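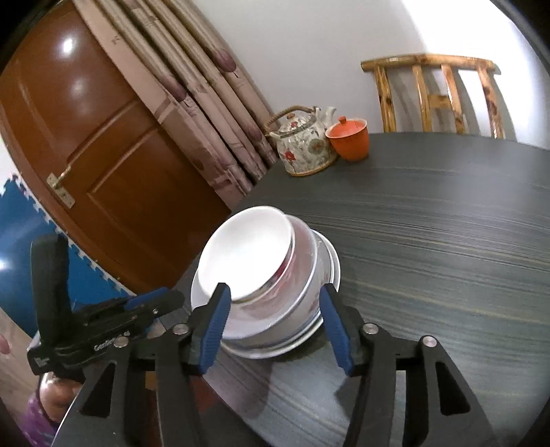

A judicial recount is a supervised re-examination of ballots conducted after the initial tally of an election. In the District of Farnine, recounts are governed by Part 4 of the Municipal Elections Ordinance and apply to contests for mayor, ward councillor and school trustee.

Grounds

A recount is automatic where the margin between the two leading candidates is fewer than 12 votes. In wards with more than 4000 registered electors, a candidate may also apply for one at a larger margin. The application must be supported by an affidavit alleging that ballots were improperly accepted, rejected or tallied, and accompanied by a deposit of $500. The deposit is refunded if the result changes.

Procedure

Ballot boxes remain sealed in the custody of the returning officer until the hearing. Each candidate may appoint one scrutineer per counting table. Ballots are sorted into valid, rejected and disputed, and disputed ballots are numbered and referred to the presiding judge. A mark outside the designated space is valid if the elector's intention is clear and the elector cannot be identified from it. Tied contests are resolved by lot.

History

Before amalgamation, the townships of Kenau and Bloxham followed separate rules. Kenau permitted a recount of individual polls, whereas Bloxham required all polls in the ward to be recounted. The present ordinance adopted the Bloxham rule. Advance ballots were brought within its scope after a disputed October by-election in Gralo ward.

See also

Returning officer
Scrutineer
Spoiled ballot

Last revised 30 Sep 2025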